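Grako Recovery Program
Progress Report to the Vuvden Fund
Work package: Safe Practice for Robotic Disassembly of Desktop Computers
Reporting period ending November
Submitted by Severin Bühler, Program Manager, Wekthorpe site

Summary

The purpose of this work package is to produce a written code of practice for the use of robot arms in taking apart end-of-life desktop computers. The Fund asked that the code be usable by small recovery shops as well as by larger plants, and that it be tested on real equipment before release. During this period the second draft was completed, the handling rules for power supplies were revised, and the first round of trials at Wekthorpe was carried out. The work remains within budget. One deliverable, the operator training module, is behind schedule and is addressed below.

Status of the Code of Practice

The second draft contains 9 sections. Sections on work cell layout, guarding, emergency stops and end-of-shift checks have been reviewed and are considered stable. The section on record keeping has been returned to its authors for shortening. Reviewers found that it asked for the same information in two places and that the wording on retention periods was unclear.

The section on electrical hazards has changed the most. The first draft treated all internal parts of a computer in the same way once the power cord had been removed. Konrad Tanner, who leads the safety review, advised that this was not acceptable for power supplies, which may hold a charge after disconnection. The revised text requires a waiting period after the cord is removed, forbids the robot from opening or piercing the metal housing, and directs that the complete unit be set aside for trained staff.

Reading of Labels Before Handling

The revised draft also introduces a label check. Before the robot grips a power supply, the wrist camera must capture the label on its housing, and the part number must be entered in the work record. Certification marks are recorded where they can be read, but they are not to be used as evidence that a unit is safe to handle. A mark describes the product as it was placed on the market and gives no information about its present condition.

Glare is the principal difficulty. Large white labels reflect the cell lighting, and small print such as output ratings is often too fine to read from the working distance. The draft therefore separates required fields from optional ones. The part number is required. Ratings and warnings are optional at the camera stage and may be completed later by hand.

A Dell unit shows the range of text involved. The part number, DP/N 0HYVVH, is legible, as are the 80 PLUS Bronze logo and the CE mark, while the columns of ratings are too small to read in full. The motherboard lies beneath the supply with the processor in its socket and no cooler attached, so the approach path must also allow for exposed components under the part being gripped.

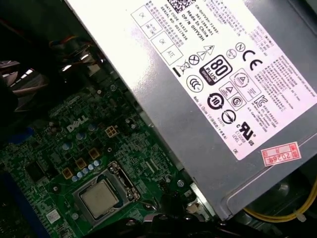
Clearance and Cable Rules

Trials led to two additions to the motion rules. The first sets a reduced speed whenever the gripper is working above an uncovered circuit board. The second requires that cable bundles be identified before any lift, and that the lift be stopped if resistance exceeds the limit set for the cell. Pulling a part free by its wires is prohibited in all cases. Cutting is permitted only after the waiting period and only with the insulated tool listed in the annex.

Trial Results

The trial plan calls for 300 computers in total. The first round covered 50, all handled under the revised electrical section. Operators stopped the robot by hand on 2 occasions, both during cable work, and the reviewers judged both stops to be correct. No injuries were reported. About 9 percent of the labels needed a second capture at a different angle before the part number could be accepted.

The lighting in the cell has since been changed to a diffuse source. Results under the new lighting will be included in the next report.

Training Module

The training module was to have been delivered in this period by Baumgartner, the subcontractor. Delivery was delayed when the electrical section was rewritten, as the lessons had been based on the earlier text. A revised outline has been received and approved. No additional funds are requested.

Planned Work

The second round of trials will begin once the new lighting has been accepted by the safety review. The record keeping section will be reissued for comment at the same time. We ask the Fund to confirm whether the annex on tools should be published with the code or held as a separate document, as this affects the layout of the final draft.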